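# 제3장 깃발과 시각 신호

소리가 닿지 않는 거리에서도 사람들은 오랫동안 서로에게 뜻을 전해 왔다. 봉수대의 연기, 등대의 불빛, 손짓, 돛의 모양이 모두 그런 수단이었다. 깃발은 이 가운데 가장 값싸고 다루기 쉬운 축에 든다. 천 한 장과 막대 하나만 있으면 만들 수 있고, 접어서 들고 다닐 수 있으며, 전기가 필요 없다. 무선 통신이 널리 쓰이는 오늘날에도 항구와 철도, 경기장과 해변에서는 여전히 깃발을 쓴다.

이 장에서는 깃발을 국가나 단체의 상징으로 다루지 않는다. 상징으로서의 깃발은 제7장에서 따로 배운다. 여기서 살펴볼 것은 신호로서의 깃발, 곧 누가 누구에게 어떤 뜻을 어떻게 전하는가 하는 문제이다.

## 이 장에서 배울 내용

- 신호를 이루는 기본 요소와 신호 약속의 성격
- 색과 무늬, 움직임이 뜻을 나타내는 방법
- 거리, 바람, 빛이 신호의 식별에 미치는 영향

### 주요 용어

**수신자**, **신호 약속**, **바탕색**, **대비**, **게양줄**, **깃면**, **역광**

## 3.1 신호란 무엇인가

신호가 이루어지려면 보내는 사람, 받는 사람, 그리고 두 사람이 함께 아는 약속이 있어야 한다. 약속이 없으면 깃발은 그저 천 조각이다. 해변에 꽂힌 빨간 깃발을 보고 물에 들어가지 않는 것은 그 색의 뜻을 미리 배웠거나 옆에 선 안내판을 읽었기 때문이다.

신호 약속은 임의적이다. 녹색과 ‘출발’ 사이에 자연적인 관계는 없다. 다만 한번 정해진 약속은 쉽게 바뀌지 않는다. 자동차 경주에서 녹색 깃발은 대체로 주로에 위험이 없어 정상 주행을 해도 좋다는 뜻으로 쓰이고, 철도에서도 녹색은 진행과 관련된 뜻으로 쓰는 곳이 많다. 여러 분야가 비슷한 약속을 쓰면 새로 배우는 사람의 부담이 줄어든다.

같은 깃발이 분야에 따라 전혀 다른 뜻을 가지는 경우도 있다. 노란색 깃발은 자동차 경주에서 위험을 알리고 추월을 금지하는 데 쓰인다. 그런데 국제 신호기에서 노란색 한 장으로 된 Q기는 배가 검역상 이상이 없으며 입항 허가를 요청한다는 뜻이다. 신호를 읽을 때는 깃발의 모양과 함께 그것이 걸린 장소를 보아야 한다.
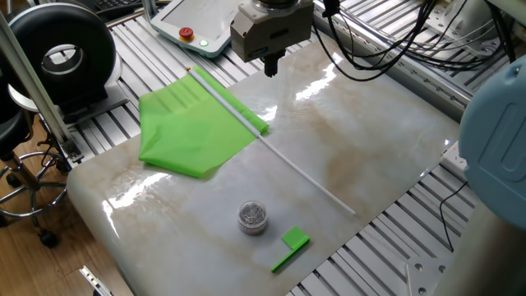 **그림 3-1** 희고 긴 막대에 단 녹색 천 깃발

손깃발은 구조가 단순하다. 색이 있는 천을 깃면이라 하고, 천을 붙이는 막대를 깃대라 한다. 깃대가 굵으면 튼튼하지만 오래 들고 있기 어렵고, 너무 가늘면 바람에 휘어 동작이 흐트러진다. 깃면이 클수록 멀리서 잘 보이는 대신 바람을 많이 받는다. 실제로 쓰는 깃발의 크기는 이 두 조건 사이에서 정해진다.

높이 거는 깃발은 손깃발과 다르게 만든다. 깃면의 한쪽 가장자리를 덧대어 꿰매고, 그 속에 줄을 넣거나 고리를 단다. 깃발을 올리고 내리는 줄을 게양줄이라고 한다. 배에서는 여러 장의 깃발을 한 줄에 이어 달기도 하는데, 이때는 위에서 아래로 읽는다. 순서가 바뀌면 뜻도 달라지므로 매듭을 묶기 전에 반드시 차례를 확인한다.

## 3.2 색과 대비

신호기에 쓰는 색은 많지 않다. 국제 신호기는 빨강, 파랑, 노랑, 검정, 흰색만으로 만든다. 색을 더 늘리면 더 많은 뜻을 나타낼 수 있을 것 같지만, 먼 거리에서는 비슷한 색이 서로 섞여 보인다. 주황과 빨강, 남색과 검정은 가까이에서는 쉽게 구별되어도 안개가 끼거나 해가 지면 혼동하기 쉽다.

색의 수를 줄이는 대신 무늬를 쓴다. 가로로 나눈 것, 세로로 나눈 것, 대각선으로 나눈 것, 가운데에 네모를 넣은 것은 색이 같아도 다른 깃발이다. 무늬를 알아보게 하는 것은 이웃한 두 색의 밝기 차이이다. 이를 대비라고 한다. 노랑 옆의 파랑은 대비가 크고, 노랑 옆의 흰색은 대비가 작다.

배경도 함께 생각해야 한다. 파란 깃발은 눈 덮인 비탈에서는 뚜렷하지만 맑은 바다 위에서는 묻힌다. 녹색 깃발은 아스팔트 위에서 잘 보이고 숲 앞에서는 잘 보이지 않는다. 깃발을 걸 자리를 정할 때에는 수신자의 위치에서 바라본 배경을 먼저 살핀다.

> **사례 연구: Flasavum 항의 신호 일지**
>
> Flasavum 항의 신호소에서는 12월 한 달 동안 입출항 선박과 주고받은 깃발 신호를 일지에 모두 적었다. 기록된 신호는 1235건이었다. 이 가운데 170건은 처음 올린 깃발을 상대가 읽지 못해 다시 신호한 경우이다. 재신호의 이유로 가장 많이 적힌 것은 바람이 약해 깃면이 펴지지 않았다는 것이었고, 그다음이 역광이었다. 깃발을 잘못 고른 경우는 2건에 그쳤다.
>
> 신호소는 이듬해부터 게양대를 방파제 끝으로 옮겼다. 바람이 더 고르게 불고, 접근하는 배에서 볼 때 깃발 뒤로 창고 건물이 겹치지 않는 자리였다. 인근의 Giannakopoulos 조선소도 진수 작업 때 쓰는 게양대를 같은 기준으로 다시 세웠다.

사례에서 보듯이 신호가 전달되지 않는 까닭은 약속을 몰라서가 아닌 경우가 많다. 신호하는 사람은 올바른 깃발을 골랐고 수신자도 그 뜻을 알았다. 문제는 깃발이 보이는 조건에 있었다.

## 3.3 천과 빛
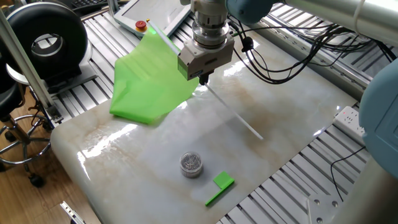
글 | Niltedmont 교재편찬실
개정 원고 2/18/21

깃발의 천은 얇고 가벼워야 바람에 잘 펴진다. 그러나 얇은 천은 빛을 통과시킨다. 빛이 비치는 녹색 천은 어떤 곳은 환하게 빛나고, 주름이 모인 곳은 여러 겹이 겹쳐 더 짙게 보인다. 천의 색은 하나인데 눈에 들어오는 색은 여럿이 되는 셈이다. 단색 깃발이라면 큰 문제가 되지 않지만, 무늬로 뜻을 구별하는 깃발에서는 주름이 무늬처럼 보일 수 있다.

해가 깃발 뒤에 있을 때의 상태를 역광이라고 한다. 두꺼운 천은 역광에서 어두운 윤곽으로만 보여 색을 알기 어렵다. 얇은 천은 빛을 받아 색이 살아나기도 하지만, 뒷면의 박음질과 덧댄 천이 비쳐 무늬가 흐려진다. 어느 쪽이 나은지는 깃발의 종류와 쓰는 시간대에 따라 다르다.

천의 종류에 따라 다음과 같은 차이가 있다.

| 천 | 무게 | 빛 투과 | 물에 젖었을 때 |
|---|---|---|---|
| 면 | 무거운 편 | 적음 | 물을 많이 머금고 늘어짐 |
| 모 | 중간 | 적음 | 마르는 데 시간이 걸림 |
| 폴리에스터 | 가벼운 편 | 짜임에 따라 다름 | 비교적 빨리 마름 |
| 나일론 | 가벼움 | 많은 편 | 빨리 마름 |

바랜 깃발도 주의해야 한다. 햇빛을 오래 받은 빨강은 분홍이나 주황에 가까워지고, 파랑은 회색을 띤다. Zenstead 경기장의 안전 규정은 보관 중인 새 깃발과 사용 중인 깃발을 나란히 놓고 비교하여, 한눈에 차이가 나면 교체하도록 하고 있다. 기준이 되는 깃발은 빛이 들지 않는 서랍에 따로 둔다.

## 3.4 움직임이 더하는 뜻

손깃발에서는 색뿐 아니라 동작도 신호가 된다. 같은 깃발을 가만히 들고 있는 것과 흔드는 것을 다른 뜻으로 정할 수 있다. 수기 신호에서는 두 팔의 각도로 글자를 나타내며, 이때 깃발은 손의 위치를 멀리서도 알아보게 하는 역할을 한다. 깃발의 색보다 팔의 각도가 중요하므로, 신호하는 사람은 한 글자를 마칠 때마다 자세를 분명히 멈추어야 한다.

동작을 익힐 때에는 거울 앞에서 먼저 연습하고, 다음에 운동장의 양 끝에 서서 짧은 낱말을 주고받는다. 수신자는 읽은 글자를 소리 내어 말하고, 기록하는 사람이 이를 받아 적는다. 읽는 사람이 직접 적으려고 고개를 숙이면 다음 글자를 놓치게 된다.

## 생각해 보기

학교나 집 주변에서 깃발이 신호로 쓰이는 곳을 찾아 색과 크기, 걸린 높이를 적어 보자. 수신자가 서는 자리에서 그 깃발의 배경이 무엇인지도 함께 적는다. 같은 장소를 오전과 해 질 무렵에 다시 찾아가 보고 달라진 점을 기록한다. 이 기록은 3.5절의 식별 거리 실험에서 다시 사용한다.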